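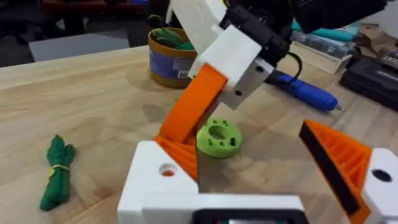
Ring (tabletop object)

A ring, in the sense I'm using on this page, is a flat, chunky loop with a big hole in the middle, made to sit on a table and be picked up, passed around, stacked or threaded onto something. Jewelry has its own page, and so do key rings. I've been adding to this entry for a while now, so forgive the bits that wander!

Shape

Most people say "donut" or "washer," and I use both. The lime-green one lying on the light wooden tabletop is a good one to start with, because it's thick and it has a series of small round holes spaced around its top face. Plain rings skip the holes. I like them better with — they give your eye something to follow when you turn the ring, and you can push a peg or a bit of string through if they go deep enough.

Sizes

There's no standard that I know of. The Nijs catalog lists its widest ring at 90 millimeters across, and Skorkel goes up to 100. I own both and I reach for the Nijs more, mainly because my hands are small. Stitard sells by weight instead (their heavy one is 204 grams), and that drives me a little crazy when I'm trying to match a set.

Color

Bright colors win on a wooden table. Lime green and orange are easy to find at a glance, while tan and pale yellow just melt into the wood, and I've lost more than one that way. Tesix used to do a lovely dull gray that I could never spot on my bench.

Picking one up

You've got two basic choices. You can pinch across the outside, which takes a wide grip and works with the ring lying flat, or you can hook one side through the center hole and squeeze the wall. I find the second way easier with thick rings, but it does tip them.

Storage

A dowel on a base, every time. I tried a shoebox first and hated it.

Last edited 2/9/26

Categories: Tabletop objects | Rings and loops | Articles needing more sources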